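Two Grippers, One Simulator and a Whole Lot of Coffee

I've been messing with the Plerovitz and Rirel grippers in simulation since October, and I'm finally ready to pick a side! Both are plain two-finger designs, and both run on the same Stusomow controller, so I figured the match would be dull. Wow, was I wrong.

My first batch was 60 runs each, and the Rirel looked unbeatable. Then I stretched it to 513 and its lead melted away (I may have said a bad word). The Plerovitz is slower to close, but it forgives a sloppy approach, and my approaches are very sloppy. I also moved the camera more times than I'd like to admit. Seeing both fingers and the tool tip in one view matters more to me now than resolution ever did. 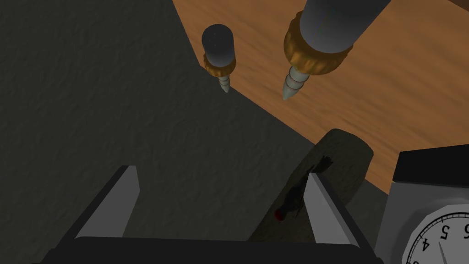 Gold collars and threaded tips, with the fingers spread, in both views.
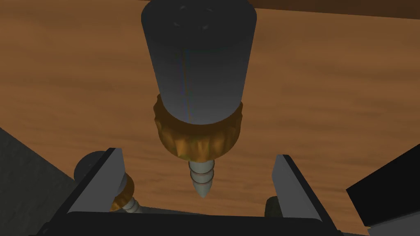
4 min read

Next up is the arm from Barajas, which a reader has been bugging me to try. I'll keep the same tools and the same tabletop, and start with 113 runs before I get cocky again.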